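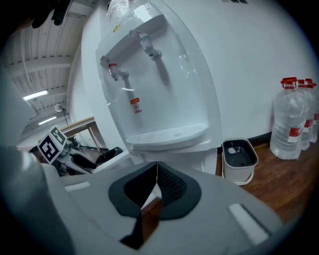 The water dispenser. Red tap is the hot one.

September, a little after six in the morning

Awake again before the alarm, so I may as well write this down while the tea is still too hot to drink.

It is the second week of giving up coffee and I would like it recorded that I feel exactly the same, only with less to look forward to. The pamphlet from the clinic promised "a settled energy by day ten." I am past day 10. What I have is a headache that moves from one eyebrow to the other, and a new habit of standing in front of the dispenser at work with an empty mug, like a cow at a gate.

Tea, then. I went about it the way I go about everything, by spending money first. The shop on Heletau Street sells it loose out of tins, and the tins have numbers instead of names, so you have to ask for 277 or 745 as if you were ordering paint. 277 tastes like a wet barn, in a good way. 745 tastes like a wet barn. I bought both and a strainer, and came home feeling like a person with interests.

The trouble is that tea wants attention. Coffee I could make with my eyes closed and often did. Tea has to be watched. Two minutes and it's hot water with ideas, five minutes and it takes the skin off your tongue, and somewhere in between I always remember a load of laundry. I've poured more down the sink than I've drunk. Yesterday I set the oven timer, went upstairs, heard it ring, and spent a good while wondering what I had in the oven.

Other things. The pears have come in on the tree by the fence, all at once, as they do. I picked two buckets and left one on the step next door, and by evening it had come back to my step full of zucchini. I don't consider that a fair trade but I'm not sure who you appeal to. The zucchini are the size of my forearm. I've grated one into a cake and one into a soup and there are still several lying in the hall, looking patient.

The Holzer arrived too, the kettle I've been going on about since spring. It has a long curved spout, which is supposed to make you pour slowly, and it does, so slowly that I had time to read the back of the rice packet. It cost more than my first bicycle. It also whistles on a note that sets off the dog across the road, who has a lot to say at that hour. I've started taking it off the heat just before it sings, and so I've paid all that money to hover over a kettle.

I have been reading the big book about Vurnilwood at night. It's 900 pages and concerns a family that owns a sawmill, and so far every one of them has either gone into the river or talked about it. I'm enjoying it more than I admit to people. Last night I got to the part where the grandmother sells the horses and I had to get up and walk around the kitchen. Made a cup of 277 while I was there. Forgot it. Found it this morning with a moth in it.

Things I miss about coffee, in no order: the smell on the stairs, being short with people and having an excuse, the little shop by the Zarkesach bridge where they give you the cookie. I did go in there last week and asked for tea. They gave me a bag on a string and a look, and no cookie. I think the cookie must be a coffee thing. I didn't ask.

Sleep is a bit better, I'll give it that. I drop off by eleven and stay down until five or so, and then I'm as wide awake as a lighthouse and just as much use to anybody indoors. The clinic says to give it until the end of the month. I said I would, in the voice I use at the dentist about flossing.

To do today: take the returnable bottles back. Find a recipe for zucchini that doesn't end in cake or soup. Ring about the gutter before it rains properly, since the last time it came down straight past the kitchen window like a curtain. Buy string. Mug is finally cool enough – gone cold, in fact. I'll put the Holzer on again and apologize to the dog.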